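홈 | 설치 | 시연 수집 | 학습 | 문제 해결

Pumis 사용 설명서
4장. 손목 카메라로 접촉 작업 시연 모으기

이 장부터가 정말 재미있는 부분입니다! Pumis는 손목 시점 영상과 그리퍼 힘 신호를 함께 학습하는 모방학습 방법으로, 금속 부품처럼 반사가 심한 대상에서 특히 진가를 발휘합니다. Skenport 작업대에서는 시연 190개만으로 첫 정책을 얻었습니다.

4.1 원통형 피팅 잡기

1. 플레이트를 나무 작업면에 놓고 손목 카메라 화면을 켭니다.
2. 두 손가락이 피팅을 사이에 두도록 그리퍼를 천천히 접근시킵니다.
3. 손가락 끝이 닿으면 3초간 멈춘 뒤 기록 버튼을 누릅니다. 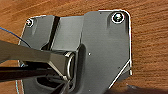

4. 접근 각도를 조금씩 바꾸어 같은 동작을 12회 반복합니다. 각도가 다양할수록 정책이 놀랄 만큼 튼튼해집니다.

참고: 금속 테두리의 밝은 반사는 지우지 마십시오. Simões 인코더는 이 반사를 위치 단서로 활용합니다.

주의: 접촉 중에는 손목을 회전시키지 마십시오.

4.2 손잡이와 케이블이 있는 하우징

손잡이가 오목한 홈 안에 들어가 있는 하우징은 난도가 한 단계 높습니다. 파란 케이블이 앞을 지나가면 더 까다롭지만, 그만큼 배울 것도 많은 데이터가 나옵니다.
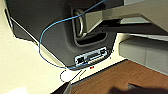
읽는 시간 3분

1. 그리퍼 끝을 손잡이 쪽으로 향하게 합니다.
2. 케이블이 늘어진 모양을 시연마다 바꿉니다. 포트 쪽으로 이어진 쪽은 당기지 마십시오.
3. 성공과 실패를 모두 저장합니다. 실패 시연도 접촉 예측기 학습에 쓰이니 꼭 남겨 두세요!
4. 설정에서 '가림 보정'을 9로 맞추고 재생 화면에서 손잡이 윤곽이 끊기지 않는지 확인합니다.

주의: 케이블이 손가락 사이에 끼면 즉시 정지 버튼을 누르고 그리퍼를 연 다음, 해당 시연을 '중단'으로 표시합니다.

참고: 2월 배포판부터는 4.1과 4.2의 시연을 한 묶음으로 학습할 수 있습니다. 따로 학습한 정책과 비교해 보면 접근 동작이 한결 매끄러워 저희도 무척 반가웠습니다. 묶음 파일은 Plernton 폴더에 저장됩니다.

관련 항목
- 3장. 손목 카메라 보정
- 5장. 정책 학습 시작하기
- 힘 신호 영점 맞추기
- Plernton 폴더 구조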